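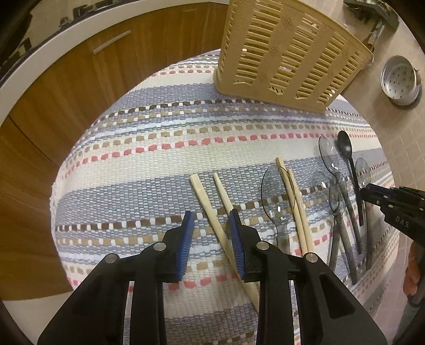
Julián Sarmiento replied to my last post within a minute to say that chopsticks live in the drawer, spoons live in the pot by the hob and anyone who puts them together is a menace. So I suppose I'd better do this as a thread.

Hello, yes, this is the great cutlery sort-out. I moved into this flat in March and I've been putting it off ever since. The kitchen is small but I love it, and the one thing I can't stand any longer is rummaging for a spoon while something is catching in the wok.

Rule one, everything comes out onto the cloth. Don't try to sort things while they're still in the basket (I did this last time and all I managed was to stir them).

The chopsticks are the plain pale wooden sort and I'm very fond of them. Ezequiel Villalobos gave me a big bundle when I left the old place and they've been thinning out ever since. Does anyone else lose ONE of a pair? Never two! Where does the other one go?

There was a bit of thread in with them as well, goldy brown. I'm blaming the cloth.

Now, the see-through spoons. I know they look like something out of a doll's house but I use them every single day. Yoghurt, rice, soup, the lot. The metal on the handles has gone dull on some of them and I've tried bicarb, vinegar and a good long sulk. If you know how to bring that back without wrecking the plastic bit, please tell me.

Skarphéðinn Hallgrímsson says toothpaste. Skarphéðinn says toothpaste for everything, he once told me to put it on a wardrobe. But fine, I'll try it on one handle and report back.

(Update for those asking: I've got a tube of Plastedent in the bathroom, so that's what's getting used. It's very minty. We'll see.)

The black ladle is the most useful thing I own and also the most annoying, as it's too tall for every container known to man. In the old flat it hung on a nail. No nails allowed in this one, I've read the contract twice.
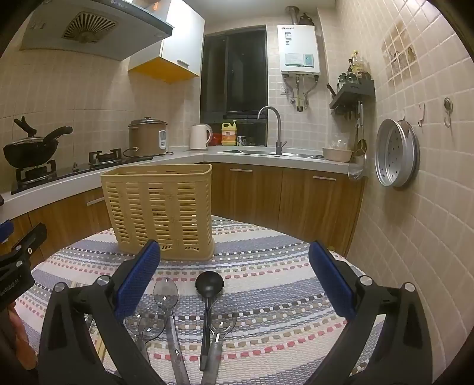

Ladle, clear spoons, basket. Wok waiting on the hob as usual.

So, the basket. It's the tan one with the slots down the sides, and I've had it so long I couldn't tell you where I bought it. Casimiro Villalobos thinks it's ugly and keeps sending me links to a bamboo one from Grurer. It's very handsome, Casimiro, but where does the water go??

That's my whole test for a drainer by the way. Water has to get out. I had a lovely solid pot once and the bottom of it was a swamp by the end of the first fortnight. Slots, holes, gaps, I don't care what it looks like.

Several of you want to know about the cloth. Stripes and little dotted bands, blue-grey and white with some pink and brown, and yes it's woven, and no I don't iron it. It came from a shop called Collado, down the hill from my aunt's. I don't think they do anything online, sorry! They barely do opening hours.

I will say it's a forgiving cloth. You can drop soy sauce on one of the brown bits and get away with it for days.

Right, decisions. Chopsticks in one end, handles down. Long clear spoons in the middle. Little ones at the other end where I can grab them half asleep. I tried the whole lot handles up first and it looked neater, but then you're forever pulling out the wrong one – I want to see the bowl of the spoon before I commit.

Someone's just asked whether it all goes next to the rice cooker. No, too steamy, and the cord's in the way on that side as it is. It's going over by the sink, where it drips into the right place and I can reach it with wet hands.

The ladle doesn't get a slot. I've thought about this far too much and it's going to lie flat across the top of the basket like a bridge. If it falls in the sink, it falls in the sink.

Reinaldo Cavalcanti would like it known that he sorted his entire kitchen in 20 minutes. Reinaldo owns 2 forks and a pan.

Julián, I've read your second message and your third. They're still not going in the drawer. The drawer is for tea towels and the takeaway menus, and I'm not having that argument again on here.

Next up is the cupboard with the lids. Send biscuits. And if you've got a toothpaste-free idea for those spoon handles, pop it in the replies – I'll be back on later once I've had my dinner.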